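Notes for the 8th January talk, community room, after tea. Keep to 25 minutes. Water on the left, clicker probably dead.

## 1. Opening

- Thank Nuria Quintana for the invitation. Don't thank the heating.
- Working title was "Does folding matter?" Nuria changed it on the poster to "The Joy of the Tidy Bedroom". I don't promise joy. Say so early.
- Ask for hands: who makes the bed every morning? Who lies about it?

I was asked to speak because I spent a year trying out tidying advice and writing down what happened. I started out doubtful and I've come back doubtful, with a few exceptions I'll own up to. If you came hoping to be told to throw away half your jumpers, there's a man on YouTube for that.

## 2. The bed as a table

Every tidying book I read tells you to use the bed as your sorting surface. Put everything on it, the theory goes, and you'll have to finish before you can sleep. I tried this for most of last January. What I did at eleven at night was pick the whole lot up and put it on the chair.

(Pause. Someone always nods.)

The bed is still the best folding surface in most homes, I'll give them that. It's big, it's soft, nothing slides off. But do it one garment at a time, on a made bed, with the cover pulled up. 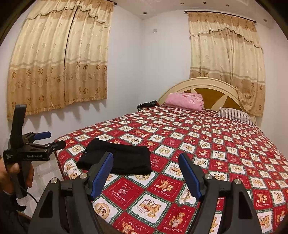

The claim I have most trouble with is that the fold itself saves space. I measured this at home, with a ruler and a drawer. A black top folded in thirds and the same top folded in half take up the same amount of cloth, because it's the same top. You get a different shape. Sometimes the shape suits the drawer, and then you think you've gained room.

- Mention the Testadano folding board here. Bought it, used it for a fortnight. Good on shirts. Hopeless on anything slippery.
- Mention the Gorkix drawer dividers. They divided the drawer. Moving on.

## 3. Things with bits sewn on

Slow down for this part, people take notes.

Sequins, studs, beads. The advice is usually "turn inside out and roll". Rolling presses the bits against each other and into the cloth, and I've pulled threads on two good tops that way. What works for me, and I'd be glad to hear otherwise:

- lay it flat, decorated side where you can see it
- fold so the bits aren't on a crease
- stop at a loose bundle, don't press it down
- top of the pile, never the bottom

It looks less smart than the photos in the books. A slanted end is fine. I've yet to see a drawer complain.

## 4. Covers and patterns

Second doubt: plain bedding. We're told a busy bedspread makes a room feel untidy. I've heard this said with great confidence and I've never seen a shred of support for it. A cover with teddy bears and "Sweet Memories" all over it, pulled up properly, looks like a made bed. A plain white one shows every wrinkle and every crumb of toast.

Also, people like what they like. A Christmas-looking cover in January is not a moral failing. Mine stays on until I can face the washing.

The one practical point for patterns is dark clothes. On a bright print I can see the edges of a black garment at once. On navy I lose the sleeves. That's the whole of my case and I think it's a stronger one than theirs.
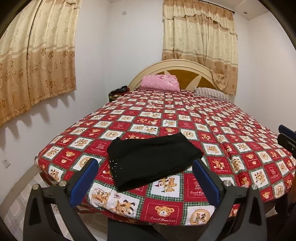 Noelia Cuesta disagreed when I tried this section out on her, and said I should read her objection aloud, so I will: squares on a bedspread make you fold to the squares, and you end up fussing over a line that has nothing to do with your drawer. She folds on a plain blanket and says she is quicker.

She may be right about the fussing. I timed myself after that and found I do line things up with the print, at least when I'm tired. I didn't find I was slower, but I was holding the stopwatch, so make of that what you like.

## 5. What it cost

- Boxes, boards, dividers, one book too many: 114 euros over the year.
- Of that, 51 on things I still use. Mostly hangers.
- If short of time, skip to questions from this point.

## 6. What I kept

Pulling the cover up first thing. Extra blanket folded at the head end, where I can reach it at night. Fold what's on the bed before bringing more in.

I dropped the labels, the colour order and the rolling.

## Questions

Ignacio Lozano will ask about fitted sheets. I don't know. Hand over to Itziar Peñalver, who has opinions.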